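게임 > 어린이 게임교실 > 궁금해요

게임은 어떻게 만들어져서 우리 손에 올까?

게임기 켜고, 게임 고르고, 시작 누르고. 끝! 우리가 하는 건 이게 다예요. 그런데 그 게임이 여기까지 오는 데 몇 년이 걸렸을 수도 있어요. 누가 만들었는지, 왜 버그가 있는지, 왜 자꾸 업데이트를 하라고 하는지. 오늘은 이걸 빠르게 쭉 알아볼게요. 조금 길어요. 중간에 물 마시고 와도 됩니다.

이 글에는 게임 하나가 계속 나와요. 제목은 〈그로디아〉(Grodia). 등대섬에 사는 꼬마 우체부가 편지를 배달하는 게임이에요. 만든 곳은 브롤렉스(Brollex)라는 작은 회사고, 직원은 다섯 명. 다섯 명이면 축구팀도 못 만들죠. 그래도 게임은 만들어요.

1. 처음엔 종이 한 장

게임은 컴퓨터에서 시작할 것 같죠? 대부분은 종이예요. 아니면 냅킨. 아니면 휴대폰 메모장.

〈그로디아〉의 첫 메모에는 이렇게 적혀 있었대요. "우체부. 섬. 바람이 세다. 편지가 날아간다." 그림도 없고 규칙도 없고. 브롤렉스에서 기획을 맡은 흐나트 사우추크 아저씨가 버스에서 쓴 거예요.

이런 일을 하는 사람을 기획자라고 불러요. 기획자는 질문을 엄청 많이 합니다.

- 주인공은 뭘 할 수 있지? 뛰기? 던지기? 날기?
- 뭘 하면 이기는 거지?
- 지면 어떻게 되지? 처음부터? 아니면 바로 앞에서 다시?
- 왜 계속하고 싶어질까?

마지막 질문이 제일 어려워요. 답이 안 나와서 그만두는 게임도 많아요. 진짜 많아요.

답이 조금씩 나오면 문서로 정리해요. 기획서라고 해요. 예전에는 두꺼운 책처럼 만들기도 했는데 요즘은 짧게 쓰고 자주 고치는 팀이 많아요. 어차피 바뀌니까요.

2. 못생긴 게임 먼저 만들기

기획서가 있으면 바로 멋진 그림을 그릴까요? 아니요. 먼저 못생긴 게임을 만들어요.

이걸 프로토타입이라고 해요. 우리말로 하면 시험용 견본. 주인공은 네모. 나무도 네모. 적도 네모인데 색깔만 달라요. 소리도 없어요.

왜 이렇게 하냐면, 네모로 해도 재미있으면 진짜 재미있는 거거든요. 그림이 예뻐서 재미있는 것처럼 느껴질 때가 있잖아요. 그건 금방 질려요.

〈그로디아〉의 첫 프로토타입은 재미가 없었어요. 바람이 너무 세서 편지가 맨날 바다에 빠졌거든요. 네모 우체부는 하루종일 울상(얼굴은 없지만). 그래서 바람을 약하게 바꿨더니 이번엔 너무 쉬웠어요. 다시 바꾸고. 또 바꾸고. 결국 바람이 불기 전에 풀이 먼저 눕게 했어요. 풀을 보면 바람이 오는 걸 미리 알 수 있는 거죠. 그때부터 재미있어졌대요.

이런 걸 밸런스 맞추기라고 합니다. 시소 타는 거랑 비슷해요. 너무 어려우면 화나고 너무 쉬우면 졸려요.

직접 해 볼 수도 있어요. 가위바위보에 규칙을 하나만 더해 보세요. 예를 들면 '바위로 이기면 2점'. 친구랑 열 판쯤 해 보고요. 다들 바위만 내나요? 그럼 보만 내는 친구가 생기겠죠? 그럼 이번엔 가위가 세지고… 벌써 밸런스를 고민하고 있는 거예요.

3. 프로그래머는 뭘 해요?

컴퓨터는 시키는 것만 해요. 눈치가 없어요. "우체부가 뛰게 해 줘"라고 말해도 몰라요. 그래서 아주 잘게 쪼개서 알려 줘야 해요.

점프를 예로 들어 볼게요.

1) 버튼을 눌렀나? 확인.
2) 발이 땅에 닿아 있나? 확인. (이게 없으면 하늘에서 또 뛰어요. 끝없이!)
3) 위로 올린다.
4) 조금씩 느려지게 한다.
5) 아래로 떨어뜨린다.
6) 땅에 닿으면 멈춘다.

점프 하나가 여섯 단계. 게임에는 점프만 있는 게 아니죠. 문 열기, 말 걸기, 물건 줍기, 저장하기… 이걸 다 글로 쓴 것이 코드예요.

그런데 매번 맨바닥에서 쓰면 너무 힘들어요. 그래서 게임 엔진이라는 걸 많이 써요. 자동차 엔진 말고요. 게임을 만들 때 자주 쓰는 기능을 미리 모아 둔 도구 상자예요. 중력, 빛, 소리 틀기 같은 게 이미 들어 있어요. 남이 만든 엔진을 쓰는 팀도 있고 직접 만드는 팀도 있어요. 브롤렉스는 직접 만들었고 이름은 체르쿠스(Cerkus). 작은 엔진이라 물 표현을 못 해서, 바다는 파란 천을 흔드는 것처럼 만들었대요. 그게 오히려 예쁘다는 사람도 있고 이상하다는 사람도 있어요.

4. 그림은 누가 그려요?

게임 그림을 그리는 사람은 아티스트, 또는 그래픽 디자이너. 회사마다 부르는 말이 달라요.

게임 그림은 크게 두 가지가 있어요.

평평한 그림 = 2D. 종이 인형 같은 거예요. 앞모습 옆모습을 따로 그려요.
입체 그림 = 3D. 찰흙 인형 같은 거예요. 한 번 만들면 빙 돌려 볼 수 있어요. 대신 만드는 데 손이 많이 가요.

움직이게 하는 것도 따로 일이에요. 애니메이션이라고 하죠. 걷는 모습 하나를 만들 때도 여러 장면이 필요해요. 왼발 나가고, 무릎 굽히고, 몸이 살짝 내려갔다가 올라오고. 거울 앞에서 천천히 걸어 보세요. 생각보다 많은 게 움직여요. 어깨도요.

〈그로디아〉에는 그림이 900장 들어갔어요. 우체부 그림만 그런 게 아니고 풀, 돌, 갈매기, 편지 봉투까지 다 합쳐서요. 갈매기는 나중에 그렸는데 너무 커서 우체부보다 무서웠대요. 줄였습니다.

5. 소리가 없으면 이상해요

게임할 때 소리를 꺼 본 적 있나요? 한번 해 보세요. 갑자기 심심해져요.

소리도 종류가 있어요.

배경음악. 계속 흐르는 음악. 여러 번 들어도 귀가 안 피곤해야 해요. 그리고 끝에서 처음으로 자연스럽게 이어져야 하고요. 이걸 루프라고 해요.

효과음. 띵, 쿵, 슈욱. 버튼 누를 때, 아이템 먹을 때 나는 짧은 소리.

목소리. 성우가 녹음해요. 작은 게임에는 없을 때도 많아요.

효과음은 의외의 물건으로 만들기도 해요. 눈 밟는 소리는 전분 가루를 꾹꾹 눌러서, 말발굽 소리는 코코넛 껍데기를 두드려서. 영화에서도 쓰는 방법이에요.

〈그로디아〉의 소리는 니베스 주카로 씨가 만들었어요. 편지가 바람에 날리는 소리는 빵 봉지로 녹음했다고 해요. 빵은 먼저 먹고요. 니베스 씨 말로는 "비싼 종이보다 빵 봉지가 더 편지 같았어요."

6. 버그 잡는 사람들

버그. 영어로 벌레라는 뜻인데 게임에서는 잘못된 부분을 말해요. 벽을 뚫고 지나가거나, 갑자기 멈추거나, 주인공 머리가 사라지거나.

왜 생길까요? 아까 점프 기억나죠? 여섯 단계 중에 하나만 빠져도 이상해져요. 그런데 게임 전체에는 그런 단계가 어마어마하게 많아요. 사람이 쓰니까 빠뜨리기도 하고, 따로따로는 괜찮은데 합치면 말썽인 것도 있어요.

그래서 버그를 찾는 일을 하는 사람이 따로 있어요. QA 또는 테스터라고 불러요. "와, 하루 종일 게임만 하네? 좋겠다!" 하는 친구들 있죠. 음. 조금 달라요.

테스터는 같은 문을 백 번 열어 보기도 해요. 뛰면서 열고, 앉아서 열고, 여는 중간에 메뉴를 누르고, 게임을 껐다 켜고 또 열고. 이상한 걸 찾으면 꼭 적어야 해요. 이렇게요.

어디서: 등대 2층 문 앞
무엇을 했나: 편지를 든 채로 문을 열면서 점프
무슨 일이 생겼나: 우체부가 문에 끼임
다시 해도 생기나: 네, 할 때마다

'다시 해도 생기나'가 정말 중요해요. 다시 일어나게 할 수 있어야 고치는 사람이 이유를 찾기 쉽거든요. 여러분도 게임하다가 버그를 만나면 이 네 가지를 적어서 어른이랑 같이 회사에 보내 보세요. "게임이 이상해요" 한 줄보다 훨씬 도움이 되요.

7. 다른 게임기로 이사 가기: 이식

자, 게임이 완성됐어요. 그런데 컴퓨터용으로 만든 게임을 휴대용 게임기에서도 하고 싶다면?

그냥 복사하면 될 것 같죠? 안 돼요. 게임기마다 속이 다르거든요. 힘도 다르고, 화면 크기도 다르고, 버튼도 달라요. 그래서 거기에 맞게 고쳐야 해요. 이 일을 이식이라고 해요. 영어로는 포팅.

큰 집에서 작은 집으로 이사 가는 걸 생각해 보세요. 소파가 안 들어가요. 그럼 어떡하죠? 작은 소파로 바꾸거나, 접거나, 빼야 해요. 게임도 똑같아요.

- 그림을 조금 작게 줄여요.
- 멀리 있는 나무는 대충 그려요. (가까이 가면 자세해져요)
- 글씨는 오히려 키워요. 화면이 작으니까.
- 마우스로 하던 걸 버튼으로 바꿔요.

이식을 잘하면 어디서 해도 재미있어요. 서두르면? 뚝뚝 끊기고 글씨가 깨알 같아요. 터치로 하던 게임을 버튼으로 바꿨는데 손가락이 꼬이는 경우도 있고요.

이식만 전문으로 하는 회사도 있어요. 〈그로디아〉는 지브린(Jibrin)이라는 팀이 맡았어요. 제일 힘들었던 건 풀이었대요. 바람이 오기 전에 눕는 그 풀! 휴대용 게임기에서는 풀이 한꺼번에 누우면 게임이 느려졌어요. 풀을 지우면 바람을 미리 알 수가 없고. 그래서 우체부 가까이 있는 풀만 움직이게 했어요. 멀리 있는 풀은 가만히. 해 보면 거의 몰라요.

8. 가게에 나오기 전에: 심사와 등급

만들었다고 바로 팔 수 있는 건 아니에요. 통과할 게 있어요.

하나는 게임기 회사의 검사. 켜지는지, 저장이 되는지, 컨트롤러가 빠졌을 때 이상해지지 않는지 같은 걸 봐요. 떨어지면 고쳐서 다시 내요.

또 하나는 나이 등급. 게임 상자나 다운로드 화면에서 숫자를 본 적 있죠? 우리나라는 전체이용가, 12세, 15세, 청소년이용불가로 나뉘어요. 무서운 장면이나 싸우는 장면, 나쁜 말이 얼마나 나오는지를 보고 정해요.

어려운 정도를 나타내는 게 아니에요! 많이들 헷갈려요. 전체이용가인데 엄청 어려운 게임도 있고, 15세인데 쉬운 게임도 있어요. 나는 잘하니까 15세 해도 되겠지? 그건 아닙니다. 그리고 등급이 맞아도 살 때는 꼭 어른한테 먼저 물어보기.

9. 카드냐 다운로드냐

게임을 사는 방법은 크게 두 가지예요.

상자에 든 것. 카드나 디스크가 들어 있어요. 친구한테 빌려줄 수도 있고 잃어버릴 수도 있어요. 카드는 작아서 소파 틈에 잘 들어가요. 조심.

다운로드. 인터넷으로 받아요. 잃어버릴 일은 적지만 게임기 저장 공간이 필요해요. 꽉 차면 뭘 지워야 하죠. 지우기 전에 저장 데이터가 따로 남는지 확인! 이거 모르고 지웠다가 운 친구들 꽤 있을 걸요.

〈그로디아〉는 10월에 다운로드로만 나왔어요. 첫 주에 4,000명이 샀대요. 큰 회사 게임에 비하면 적은 숫자지만 다섯 명이 만든 팀한테는 큰일이었죠. 일요일인데 다 같이 나와서 숫자 올라가는 걸 봤다고 합니다.

10. 업데이트는 왜 자꾸 해요?

게임하려고 켰는데 "업데이트가 있습니다". 으악. 기다려야 돼요.

이유는 보통 이런 거예요.

늦게 발견한 버그를 고치려고. 테스터가 아무리 많이 해 봐도 게임을 산 사람들이 훨씬 많잖아요. 사람이 많으면 이상한 행동도 많이 나와요. 〈그로디아〉에서는 어떤 사람이 편지를 하나도 배달 안 하고 섬 끝까지 걸어갔는데 바다 밑으로 떨어졌어요. 계속. 계속 떨어졌어요. 지금은 고쳤어요.

너무 세거나 약한 걸 고치려고. 밸런스 얘기 기억나죠?

새로운 걸 넣으려고. 새 옷, 새 섬, 새 친구. 공짜일 때도 있고 돈을 내야 할 때도 있어요. 돈 내는 건 DLC라고 많이 불러요. '추가로 내려받는 내용'이라는 뜻이에요. 누르기 전에 가격 확인하고, 어른한테 물어보고요.

급하게 고칠 때 나오는 작은 업데이트는 핫픽스라고 해요. 이름은 뜨거운데 진짜 뜨겁진 않아요.

11. 나도 만들 수 있을까?

네. 오늘부터 돼요. 순서대로 적어 볼게요.

첫째, 종이 게임부터. 주사위랑 연필만 있으면 돼요. 칸을 그리고, 칸마다 무슨 일이 생길지 적어요. 세 칸 뒤로. 한 번 쉬기. 노래 부르기. 동생이나 친구랑 해 보고 재미없는 칸은 지워요. 이게 바로 프로토타입이고 테스트예요.

둘째, 블록 코딩. 글자를 길게 치는 대신 블록을 끼워 맞춰서 명령을 만드는 거예요. 학교나 도서관에서 가르쳐 주는 곳도 있어요. 처음에는 고양이 한 마리 왼쪽으로 걷게 하기, 그거면 충분해요. 벽에 닿으면 돌아오게 하기는 그 다음.

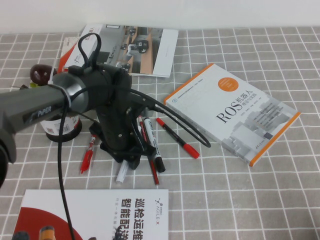
셋째, 남한테 시켜 보기. 내가 만든 게임은 나한테는 쉬워요. 다 아니까. 친구한테 아무 설명 없이 건네주고 옆에서 입 꾹 다물고 보세요. 어디서 막히는지, 어디서 웃는지. 말해 주고 싶어서 입이 간질간질해도 참기. 그리고 종이에 적어 두었다가 하나씩 고치면 돼요. 한꺼번에 다 고치면 뭐 때문에 좋아졌는지 몰라요.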